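Handelsmarketing II – Skript zur Sitzung 4: Was Regalstudien zeigen und was nicht

Vorbemerkung
Die Literatur zur Regalplatzierung ist voll von Faustregeln. »Sichthöhe ist Kaufhöhe« steht in fast jedem Lehrbuch, meist ohne Quelle. Wir fragen in dieser Sitzung, worauf solche Sätze beruhen. Die Antwort fällt oft dünn aus.

1. Sichthöhe und Griffhöhe
Behauptet wird, dass Ware im mittleren Regalbereich mehr Umsatz bringt. Das mag stimmen. Nur stellen Händler dort gern Artikel hin, die ohnehin gut laufen. Wer dann den Umsatz pro Boden vergleicht, misst womöglich die Beliebtheit der Marke mit. Ohne Tausch der Böden während der Erhebung lässt sich beides nicht trennen. Dazu kommt der Zustand der Ware: Planogramme zeigen Dosen in Reih und Glied, im Regal stehen sie schief oder kippen nach vorn, und zwischen den Sorten klafft eine Lücke. 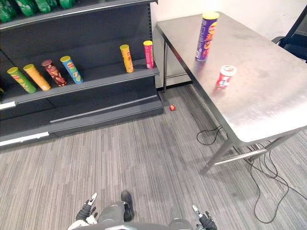 2. Der Fall Rovholm
Naledi Shezi hat für die Kette Rovholm 183 Einkäufe in 9 Filialen ausgewertet (Erhebung im April). Ergebnis: Nach dem Umbau des Snackregals griffen mehr Kunden zur Hausmarke Prurnia. Klingt gut, aber:
– Es gab keine Vergleichsfilialen ohne Umbau.
– Prurnia war im selben Zeitraum im Angebot.
– Beobachtet wurde nur zwischen 16 und 18 Uhr.
Shezi nennt die ersten beiden Punkte selbst, in einer Fußnote. In der Präsentation für die Geschäftsleitung fehlte die Fußnote.

3. Befragungen
Finlay Rennie ließ 609 Personen angeben, warum sie eine bestimmte Packung gewählt hatten. Die Farbe wurde selten genannt, der Preis fast immer. Daraus zu schließen, Farbe sei egal, wäre voreilig. Menschen nennen Gründe, die vernünftig klingen. Umgekehrt ist die Behauptung, Grün stehe beim Kunden für »natürlich«, auch nicht besser belegt. Chipstüten sind in vielen Sorten grün, und was der Käufer damit verbindet, müsste man erst einmal prüfen.

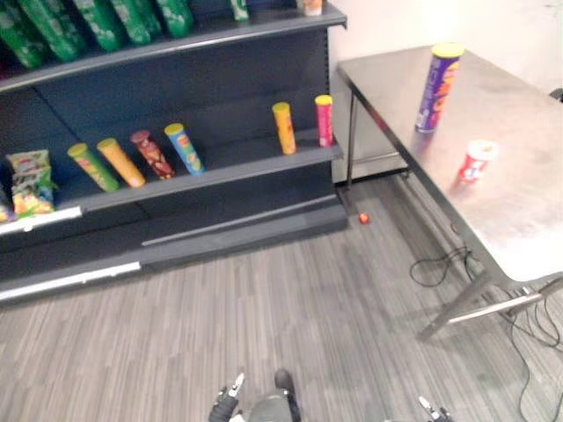
Abb. 2: Snackregal, grüne Tüten auf dem oberen Boden

Aufgabe bis zur nächsten Sitzung
Lesen Sie Gál, Kapitel 5. Notieren Sie zu jeder Behauptung über Platzierung, welche Daten angeführt werden und welche Erklärung der Autor nicht prüft. Die Gidness-Studie lassen wir weg, ihr Anhang liegt mir bis heute nicht vor.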